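Purnetum erweitert Schreibtisch-Serie: Dosenhalter jetzt in Blau

Clakosmont, 2020-01-26. Kalter Kaffee, umgekippte Limo, klebrige Tastatur. Kennt jeder, der am Schreibtisch trinkt. Purnetum bringt deshalb den Dosenhalter Dixit in einer neuen Farbe auf den Markt. Ab sofort, erstmal 2000 Stück.

Das Prinzip bleibt wie gehabt: Dose rein, fertig. Der Halter aus Kunststoff umschließt die untere Hälfte, oben bleibt alles frei. Öffnen, trinken, abstellen, ohne die Dose jedesmal rausnehmen zu müssen. Kein Deckel, kein Schraubring, keine Teile die verloren gehen.

Die erste Auflage vom August, 1000 Stück in Grau, war nach 14 Tagen vergriffen. Viele Rückmeldungen seitdem, die meisten zur Farbe. Grau auf grauem Tisch wird übersehen, so der häufigste Einwand. Also Blau. Form und Maße unverändert, wer schon einen grauen hat, kann beide nebeneinander benutzen.
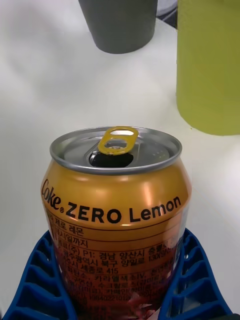
Dosenhalter in Blau, darin eine geöffnete Dose Coke ZERO Lemon mit koreanischer Beschriftung.

Entwickelt wurde Dixit in der Werkstatt von Purnetum in Clakosmont. Rund 60 Muster hat es gebraucht, bis der Rand saß. Zu eng, und die Dose klemmt. Zu weit, und sie wackelt beim Abstellen. Die jetzige Form passt für gängige Getränkedosen mit 330 ml, auch für Importware aus Asien, sofern der Durchmesser stimmt. Schlanke Dosen stehen darin etwas lockerer, dafür ist ein Einlegering in Vorbereitung. Termin steht noch nicht fest.

Reinigung: von Hand, lauwarmes Wasser, etwas Spülmittel. Nicht in die Spülmaschine. Eine spülmaschinenfeste Ausführung wird derzeit geprüft, Ergebnise im Laufe des Jahres.

Den Vertrieb übernimmt wie bisher Penbridge. Einzeln oder im Viererpack, Händler bestellen über die bekannten Listen. Die graue Ausführung wird nachproduziert, bitte keine Vorbestellungen dafür, die Liste ist voll. Getränke sind nicht im Lieferumfang enthalten.

Testmuster für Redaktionen auf Anfrage, solange der Vorat reicht. Bildmaterial zum Abdruck frei, Beleg erbeten.

Pressekontakt:
Purnetum, Pressestelle
Clakosmont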